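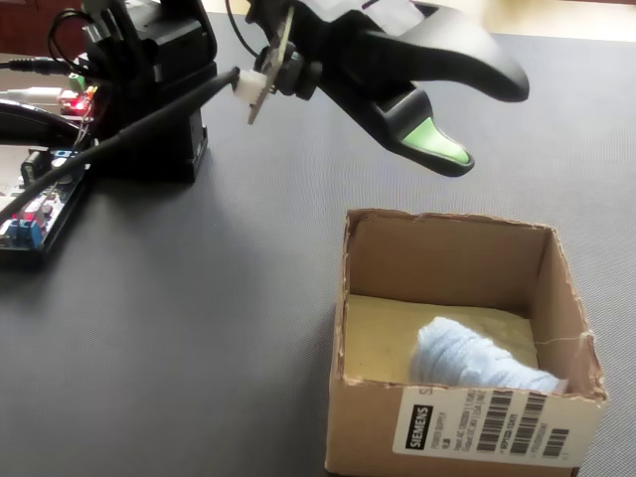 May 8, 2023

So I've been meaning to write about work for ages, and after the week we just had at Lelton I finally have something to say other than "my feet hurt."

For anyone new here, I work in returns. People send back things they bought, we open the package, figure out what it is, decide if it can go back on the shelf, and put it in the right bin. On a normal day we get 900 parcels through the room. In October, when the fall sales come back to haunt us, it's a lot more than that and everybody's wrists give out. There are 19 of us on the floor, and I'd guess half own a wrist brace!

Anyway, the robots. Management signed on with a company called Branis last year, and the plan is for arms to take over the dumbest part of the job, meaning reaching into a box, picking out whatever soft squishy thing is in there and laying it down to be looked at. Soft stuff is hard for them, apparently. A mug is a mug, but a sweater is a different shape every time you drop it. I do that reach hundreds of times a shift without thinking about it, so it was a little flattering to hear that a machine finds it difficult.

What I didn't expect was how much of my day would change. Two of us from each shift got pulled off the line for training, and I was one of them (I put my hand up because I wanted to sit down, no shame). Now I spend mornings setting out items, watching the arm go for them, and writing down what went wrong. Then after lunch I'm back at my old bench, and I notice all these little things my hands do. I pinch the edge first. I shake stuff out. Who knew?

The mood on the floor is mixed. Some people are thrilled to be done with the reaching. Others remember the Pollden warehouse across the highway, where the sorting line went automatic and the evening shift just sort of melted away. We asked about that at the meeting and were told no job cuts for 2 years, in writing. I'm glad about the writing part. I'd be gladder with 10.

And the pay thing is still not sorted! If I'm teaching the machine, that's a different job from opening parcels, and I said so. My supervisor agreed and said she'd take it upstairs. I'm asking again next week.

Next post will be about the garden, I promise. The Schwerdtfeger tomato seeds came up and I've run out of windowsill.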